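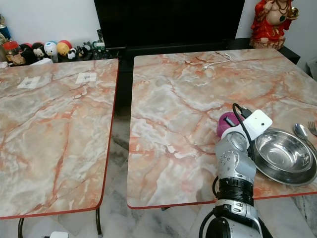 How does the Denanus diocese elect the lay chair of its synod?
The lay chair is elected by the house of laity alone, by secret ballot, using transferable votes. The clergy do not vote in that election, although they may attend the count.

The answer was given at the diocesan open day held at the Morin offices on 23rd July, which I attended as a parish representative from Kelora. The day was meant for newly elected synod members and for anyone thinking of standing at the December session. What follows is a report for our parish council and for the neighbouring parish of Bunine, which did not send anyone.

Composition of the synod

The synod has 218 members. Of these, 103 sit in the house of laity and the remainder in the house of clergy, including those who hold seats by virtue of office. Parishes are grouped into deaneries for elections. Kelora and Bunine fall in the same deanery and share 2 lay seats between them, an arrangement left over from the last boundary review. A question was asked about whether each parish could be guaranteed one of the seats. The registry staff replied that the rules do not allow it, and that a change would need a majority in both houses voting separately.

Nominations

A candidate for lay chair needs a proposer and a seconder, both from the house of laity and from different deaneries. The form is a single sheet and must carry original signatures. Scanned forms are accepted only if the paper copy reaches the registry before nominations close. Candidates may attach a short statement, which is printed as submitted and sent out with the ballot papers. The registry will not correct spelling or shorten a statement that is too long; an overlong one is returned, and the closing date is not moved.

Conduct of business

The second session dealt with standing orders. Motions from deaneries take precedence over private members' motions, which need 43 supporting signatures before they can be placed on the agenda. Signatures from either house count equally. An amendment must be handed in writing to the clerk before the debate it concerns is opened, unless the chair gives leave. Speeches are timed from the moment the speaker is called, and the walk to the microphone is included.

We were then shown a specimen order paper and worked through a mock debate on parish share. The voting procedure was clear. The part on procedural motions was rushed, and several of those present did not follow the difference between adjourning a debate and moving to next business. In short, an adjourned debate can be resumed at a later sitting, while a motion to move to next business, if carried, prevents the matter from returning during the life of that synod without special permission.

The building

The tour took in the registry, the record store and the chamber used for smaller meetings. Full sessions are held elsewhere in Morin. The record store holds parish registers deposited by closed churches, and may be visited by appointment. The chamber has step-free access from the rear car park but not from the street. Members who need a hearing loop should tell the registry in advance so that they can be seated within its range.

Points for our parishes

Kelora should settle its proposer and seconder early if it intends to support a candidate in December. Bunine's electoral roll return was still outstanding when I asked at the desk, and a parish without a return cannot vote in deanery elections. Copies of the nomination form and standing orders are in the Kelora vestry, in the blue folder.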